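Grollari arm project, notebook
February 2022
Sim bench, Lumbridge room

Picked up where the last entry stopped. The wrist view now loads with the new table scene and doesn't crash on reset. The fix was dull: two copies of the config, and the launcher was reading the old one. Deleted the old one. If your branch still has a folder called scene_old, delete it before you merge.

Job for this session was the open-gripper start pose. The Hastden rules say the jaws have to be open at the start signal, and our script was starting with them half closed because that was the default in the model. Changed the default, then set the approach height separately so the two don't get mixed up again. Both values are at the top of the pose file with a comment next to each.

Ran 100 resets with the new pose. All but 4 came up clean. The bad ones had the wrist turned the wrong way around, same joint solution we saw when we first built the model. I put a limit on that joint and ran the four seeds again and they were fine. Have not rerun the full set with the limit in. Someone should do that before we call it done.

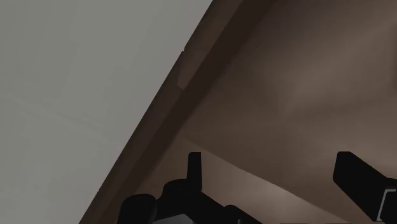

Next thing was the edge finder. It is supposed to pick out the border of the work area and give the arm a line to square up against. With the threshold we had, it kept jumping between two lines that run nearly side by side, and the angle it reported wobbled from one reset to the next. Tried blurring more first. That made it steadier but it started losing the line near the top of the view. Went back to the smaller blur and had it take only the strongest light-to-dark step. Better. Still not happy with it when the arm comes in low.

Timing: a full pass through the edge finder takes 330 ms on the shared laptop. Too slow to run on every step. For now it runs once at the start pose and once before the jaws close. The desktop should be faster but it was tied up, so no number for it yet.

Talked over whether to switch to the Mathebula gripper model. It has longer fingers and would give more clearance, but we would have to redo the contact settings and those took us over 6 sessions to get right. Decision is to stay with what we have until the first check-in, then look again. The real arm goes on the bench in May and I would like the sim pose file frozen well before that.

Side note on textures. The table surfaces look soft from up close and I spent too long on it. Turned the texture size up, render slowed down, no change in the edge result. Put it back. Please leave it alone unless the edge finder needs it.

To do:
Rerun the full reset set with the wrist limit on
Time the edge finder on the desktop
Write down the joint limit in the shared sheet, with units this time
Check that the reset script saves the seed when a run fails (it did for me, but only with logging on)
Ask about a second key for the bench cabinet

Pushed everything to the pose branch. Not merged.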